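라탄 바구니 냄새 빼는 법, 다들 어떻게 하세요?

글쓴이: 느린오후
게시판: 살림수다 > 수납/정리

안녕하세요, 눈팅만 하다가 처음 글 써봐요. 얼마 전에 동네 중고가게 이르나우(Irnau)에서 직사각형 엮음 바구니를 하나 데려왔거든요. 사장님 말로는 1926년에 문 연 몬테시노스(Montecinos)라는 공방 물건이라는데, 그건 뭐 반쯤만 믿고 있고요 ㅎㅎ 모양이 너무 마음에 들어서 그냥 샀어요.

문제는 냄새예요. 할머니 댁 장롱 냄새라고 해야 하나... 곰팡이까지는 아닌 것 같은데 뚜껑 닫아둔 방에 있던 물건 특유의 그 눅눅한 냄새요. 베란다에 이틀 내놨는데도 코를 가까이 대면 여전히 나요. 여기에 수건을 넣고 싶은데 이 상태로는 도저히 못 넣겠어요. 물로 빨아도 되는 건가요? 검색하면 된다는 사람 반, 절대 안 된다는 사람 반이라 더 헷갈려요.

댓글

보리차한잔
저는 그냥 샤워기로 씻어요. 중성세제 조금 풀어서 솔로 살살 문지르고 헹궈서 그늘에 말리면 끝. 십 년 넘게 그렇게 썼는데 멀쩡합니다. 너무 겁내지 마세요~

감자전두장
윗님 그거 운이 좋으셨던 거예요;; 저는 샤워기로 씻었다가 바닥이 볼록하게 올라와서 결국 버렸어요. 특히 오래된 건 엮은 살이 물 먹으면 늘어났다가 마르면서 뒤틀려요. 저라면 젖은 수건 꼭 짜서 닦는 데까지만 합니다.

보리차한잔
볼록해지는 건 말리는 방법 문제 아닐까요? 저는 말릴 때 안에 무거운 책을 넣어서 바닥을 눌러놔요. 신문지 한 겹 깔고요. 그러면 모양 그대로 잡혀요.

감자전두장
젖은 바구니에 책을요...? 저는 책이 더 아까운데요 ㅋㅋㅋ

느린오후
두 분 다 감사해요 ㅠㅠ 우선 물은 좀 무서워서 베이킹소다부터 해보려고요. 바닥에 뿌려놓고 하룻밤 두면 된다던데 가루가 틈에 다 끼지 않을까요?

목련길12
가루 끼어요. 진짜 많이 껴요. 저는 베이킹소다를 안 쓰는 양말에 넣고 묶어서 바구니에 던져놔요. 그 상태로 큰 비닐봉지에 같이 넣고 입구를 묶어두면 됩니다. 저는 나흘 정도 두고 중간에 한 번 꺼내서 바람 쐬어줘요. 시어머니가 물려주신 반짇고리도 이렇게 살렸어요. 그때는 나프탈렌 냄새였는데 이게 곰팡내보다 더 독하더라고요. 원두 찌꺼기도 써봤는데 잘 안 말린 걸 넣었다가 오히려 곰팡이가 필 뻔해서 그 뒤로는 소다만 써요. 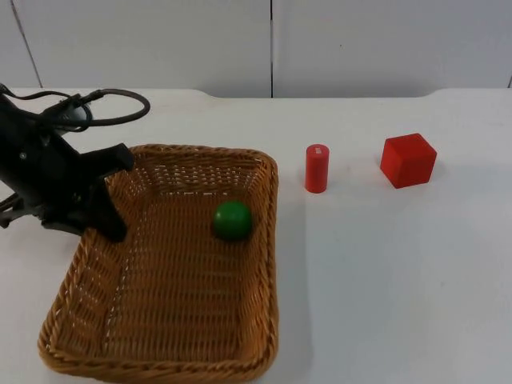

질문이요, 냄새 뺀 다음에 안쪽에 천을 꼭 대야 하나요?
수건이나 니트처럼 올이 잘 걸리는 걸 넣을 거면 대는 게 좋아요. 면 안감을 끈으로 묶는 식으로 만들면 떼어서 빨기도 쉽고요. 휴지나 통조림 같은 걸 넣을 거면 굳이 안 대도 됩니다.

느린오후
안감 좋네요! 재봉틀은 없는데 손바느질로도 될까요? 바느질 실력은 단추 다는 수준이에요...

브리사
저도 단추 수준이에요 반가워요 ㅋㅋ 한국 산 지 꽤 됐는데 아직 이불가게 갈 때마다 떨리는 Brisa Serrano입니다. 저는 플릴리아(Plillia) 온라인몰에서 베갯잇 재고 떨이할 때 사서 안감으로 써요. 바구니 폭이랑 대충 맞는 걸 고르면 박을 데가 거의 없어요. 입구를 바깥으로 접어 내리고 네 귀퉁이에 끈만 달면 됩니다. 딱 맞게 하지 말고 좀 헐렁하게 하세요. 저는 처음에 딱 맞춰 만들었다가 세탁 후에 줄어서 안 들어갔어요.

목련길12
브리사님 베갯잇 아이디어 훔쳐갑니다. 왜 이 생각을 못 했지!

철수세미아님
다들 너무 정성이시네요. 아쿠스(Akus) 섬유탈취제 한 통 뿌리면 되잖아요. 마트에서 600ml짜리 사서 흠뻑 뿌리고 말리면 냄새 싹 없어집니다.

감자전두장
그건 냄새를 덮는 거지 빼는 게 아니잖아요. 향 날아가면 다시 올라와요. 그리고 흠뻑 뿌리면 물로 씻는 거랑 뭐가 달라요.

철수세미아님
저는 안 올라왔는데요? 사람마다 코가 다른가 보죠. 일단 해보고 말씀하시죠.

감자전두장
해봤으니까 말하죠... 저는 장마철에 고대로 다시 났어요. 꽃향기 섞인 장롱 냄새라서 더 괴로웠습니다.

보리차한잔
두 분 진정하시고 ㅎㅎ 장마철이면 뭘 해도 냄새나요. 저희 집은 제습기 틀어도 신발장에서 납니다. 글쓴님, 집에 선풍기 있으면 바닥에 젓가락 두 개 놓고 그 위에 바구니 띄워서 약풍으로 틀어두세요. 밑으로 바람이 통하는 게 제일 커요. 햇볕은 한두 시간만 쬐어주고요. 종일 두면 살이 바싹 말라서 툭툭 부러져요.

초록현관
저는 식초파예요. 물이랑 식초 반반 섞어서 천에 묻혀 닦고 48시간 그늘에서 말려요. 식초 냄새는 처음엔 좀 나는데 마르면서 날아가요. 단, 색 입힌 바구니는 얼룩질 수 있으니까 꼭 바닥 뒤쪽에 먼저 찍어보세요. 저 이거 안 해보고 손잡이부터 닦았다가 한쪽만 허옇게 됐습니다. 지금도 그쪽은 벽으로 돌려놨어요...

철수세미아님
식초 냄새야말로 안 빠지던데요.

초록현관
환기를 하셔야죠 ㅋㅋㅋ 창문 닫고 하셨죠?

철수세미아님
...12월이었어요. 추웠어요.

느린오후
중간 보고 드려요! 목련길12님 방법대로 양말에 소다 넣고 비닐에 묶어뒀다가 오늘 아침에 풀어봤어요. 훨씬 나아졌어요. 완전히는 아니고, 코를 박아야 조금 나는 정도? 그래서 식초 닦기를 한 번 더 할지, 소다를 한 번 더 할지 고민 중이에요. 참, 털다 보니까 틈에서 먼지가 끝도 없이 나오던데 이거부터 해결해야 했던 거 아닌가 싶어요.

목련길12
아 맞다 먼지! 그거 제가 빼먹었네요. 마른 칫솔로 결 따라 쓸면서 청소기 솔 노즐을 옆에 대고 있으면 거의 다 나와요. 냄새의 절반은 그 먼지일걸요. 먼지 털고 소다 한 번 더 추천합니다.

감자전두장
저도 소다 한 번 더에 한 표요. 칫솔은 다이소 거 말고 집에서 쓰던 거 쓰세요. 새 칫솔은 뻣뻣해서 살이 일어나요. 1000원 아끼라는 얘기가 아니고 진짜로요.

보리차한잔
그래도 안 되면 샤워기로 오세요. 기다리고 있을게요.

느린오후
ㅋㅋㅋㅋ 네, 샤워기는 최후의 수단으로 남겨둘게요. 우선 칫솔부터 찾으러 갑니다. 안감은 베갯잇 도착하면 만들어서 다시 올릴게요!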